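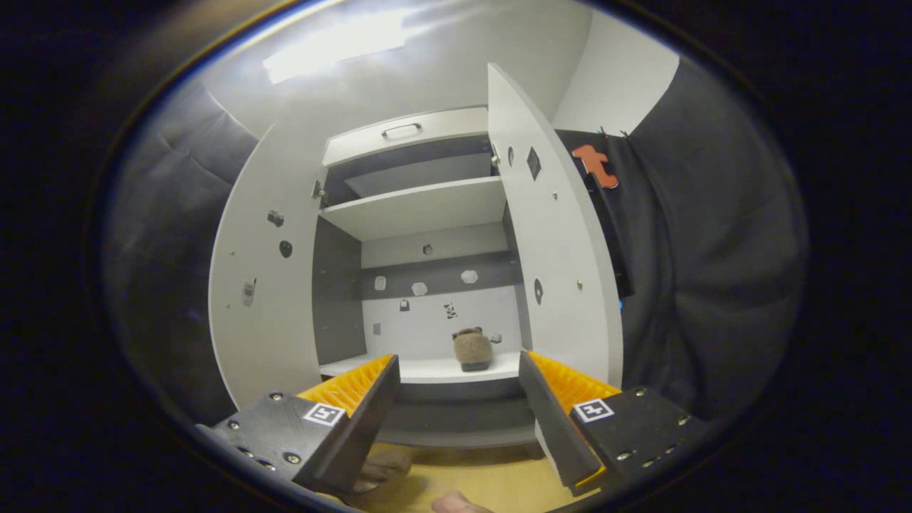 Session 2: Small cupboards, what goes where

Notes from the Praddale evening class, home storage module. Tutor Reijo Kinnunen. Typed up fast, sorry for gaps.

White two-door cabinet, drawer on top, shelves under. Good one to practise on. Both doors fully open before you start, left and right, then look at the whole inside before moving anything. People skip this and start with the drawer.

1. Drawer
Flat things only. Batteries, tape, spare keys, the good scissors. If it catches when you push it in, too full. Small bar handle = one hand pull, so keep the weight down.

2. Shelves
Upper shelf spans the width, use the width. Line things up along the back first and work forwards. Lower shelf is for whatever gets picked up most.

One basket per shelf to begin with, no more. Small woven one sits near centre-right on the lower shelf, leaves the left clear for taller stuff. Baskets are for loose bits, they are not for paper. Reijo said this twice.

3. Back wall
Gets forgotten. Light flat things can be stuck up there: tags, labels, stickers. The three white hexagonal ones are in a loose row, fine for decoration, but if they're meant to mark positions then level them with a ruler. Don't put anything behind the basket that you need to read.

4. Doors
Inside of the door is storage too, within limits.
- heavy items low down
- check the door still shuts with the shelf full, anything that sticks out will hit the shelf edge
- keep clear of the hinge side
- screws: go round with a hand screwdriver once a year, July is as good as any. Finger tight plus a quater turn

Adhesive pads: clean the door, let it dry, press and hold, leave overnight before hanging weight on it. Grundton pads were the ones handed round in class, Alexiou do a similar strip. Either is ok on painted doors, test a corner.

5. Measuring (for homework)
Measure your own cupboard at home. Inside width, not outside. Reijo's worked one: inside width 791 mm, height 1,581 mm, shelf load 800 g for stick-on shelves only, proper shelves take far more, see the maker's sheet.

Write down width, depth, height of each gap. Bring teh list to session 3, plus one thing you can never find a place for.

Reading: Nilham handout, the pages on hinges. Skip the bit on sliding doors, we do that later.

2 comments

marg_t
is the 791 with the doors open or shut? mine loses a bit to the hinges

Owen P
Inside width between the side panels, doors don't come into it. Take the hinge off separately if it sticks in.

Shared 2 times

Related
Session 1: Emptying a cupboard without filling the floor
Session 3: Tall gaps and awkward corners
Drawer dividers from card
Nilham handout: hinges and catches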